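Questions I get about the taped table (and taping surfaces in general)

I'm Macario Contreras, and I run the sorting table at Meduma, our little swap-and-repair room. People keep emailing me the same things, so I've put my answers in one place. Last updated 25 January 2023.

## The basics

**Why do you tape your table into sections?**

Because I'm a messy person! If I have one big open surface I spread out over all of it, and then the screws for one job end up in the pile for another. Four sections gives me a place for what's coming in, what I'm working on, what's waiting for parts and what's ready to go home. You can call them whatever you like. My sister uses hers for seed packets and it works great.

**Why blue painter's tape and not something permanent?**

I change my mind a lot. I tried paint pens once on an old desk and regretted it within the week (the "waiting" corner was way too small and there it stayed). Painter's tape comes up when I want it up, and I can see the blue from across the room.

**Do the sections have to be the same size?**

Nope. Mine never are. The working section wants the most room, and the going-home one can be pretty small unless you're hoping for a big day.

**Do you measure first?**

I used to. For the long table we did in November I had it all drawn out, 1580 mm end to end with a center line at 790, and then somebody set a toaster on it and we moved everything anyway. Now I do it by eye. If you want it square, go ahead and use a carpenter's square, it takes five minutes.

## Putting the tape down

**How do I get the surface ready?**

Wipe it with a barely damp cloth, let it dry, wipe it again with a dry one. Tape hates dust. If you've been sanding anywhere nearby, do it twice.

**What's your order for laying it?**

Long strip first, all the way over both edges of the table, then the second one right across the top of it. I stick one end, walk the roll to the other side, pull it snug and lower it. Then I rub it down from the middle outward with an old plastic card. Please don't stretch it hard - it creeps back and the ends let go.

**Can I stop the tape at the middle and butt the pieces together?**

You can, but I like one strip running over the other. Fewer loose ends for things to snag on.

**Mine came out crooked. Should I start over?**

Only if it bugs you! A leaning line still tells you which side your stuff is on.

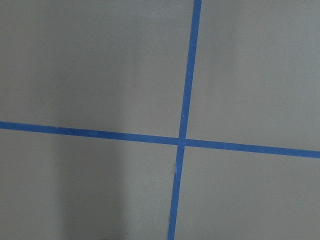
*Blue tape on matte gray. Both strips lean a little and there's a pucker below the crossing.*

**What about wrinkles?**

A small one I leave alone. If it's standing up enough to catch a sleeve, slice along it with a craft knife (lightly, you're cutting tape and not table), press the two sides flat and put a short patch over the top.

## Living with it

**How long can it stay down?**

Check the roll, they're all different and the label usually gives you a number of days. I swap mine well before that. Sunlight makes it stubborn, so if your table's by a window, go sooner.

**It left sticky stuff behind. Help?**

Warm water and a drop of dish soap first, and let it sit a minute. If that doesn't do it, try a little cooking oil on a rag and then soap again. Test a corner before you go at the whole thing.

**Can I write on the tape?**

Sure, any permanent marker. Write before you stick it down if your surface is one you care about.

**Can I come use the table at Meduma?**

Yes please! Drop by any open afternoon, and bring your own box if you've got lots of small parts.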